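Robots that practice in ugly kitchens do better in real ones, lab finds

A robot arm that has spent its whole education in a tasteful gray kitchen will, when shown a kitchen of any other kind, behave like a guest who has been told not to touch anything. The group behind Norna, a training method presented at a workshop in August, thinks it has found a cheap cure, and the cure is bad interior design.

Norna is a way of teaching arms to pick things up in simulation. Most such systems already shuffle the colors and lighting between practice runs, so the software doesn't get too attached to one countertop. Norna goes a step further and goes looking for trouble. After each round of training, it checks which rooms made the arm hesitate, then builds more rooms like those. If a certain busy stone pattern confuses the arm, the arm will be seeing a great deal of busy stone.

The researchers at the Wilczyńska lab call this "grudge sampling" in the paper, a term the reviewers apparently let stand.

Left to itself, the method drifts toward decorating choices that would end most marriages. Surfaces get louder, furniture stops matching, and shadows fall where they are least welcome.

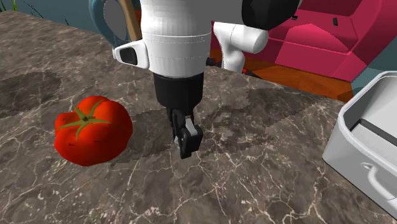
Norna's practice kitchens are put together by Promari, an in-house program that picks the surfaces, the furniture and the groceries separately and doesn't ask whether they go together. It has no concept of taste and was never meant to. A red tomato may end up on brown and gray marble full of pale veins, with a bright magenta armchair parked beyond the counter, and the arm has to work out which of these it is being asked to pick up. According to the paper, early versions had real trouble with that sort of thing. Strong colors in the background pulled the arm's attention away from the food, and veins in the stone were sometimes taken for the edges of objects.

The test came when the trained software was moved onto a physical arm in the lab's own kitchenette, a room it had never met. Over 1414 attempts at lifting fruit and vegetables, the Norna version succeeded 1094 times. A second version, trained for just as long on ordinary random kitchens, was given the same number of attempts and did noticeably worse, mostly on round items and mostly in the late afternoon, when the sun comes through the blinds and puts stripes on everything.

The team is careful about what this shows. It was one kitchenette and one type of gripper, and the produce was all fairly firm. Ripe peaches were tried and then dropped from the study, in both senses. The paper also admits that the grudge can go too far: after 12 rounds, Promari was turning out rooms so hostile that the arm learned very little from them, and the authors now stop it earlier and mix a few dull kitchens back in.

There is a cost in computing time as well. Checking every room for hesitation makes training up to 2 times slower, though the lab says part of that comes from its own untidy code.

Next on the list is Flosari, a follow-up project that applies the same idea to bathrooms, where the problems are mirrors and wet tile. The code for Norna is due out with the full paper. The room generator will come with it, along with a setting that limits it to beige.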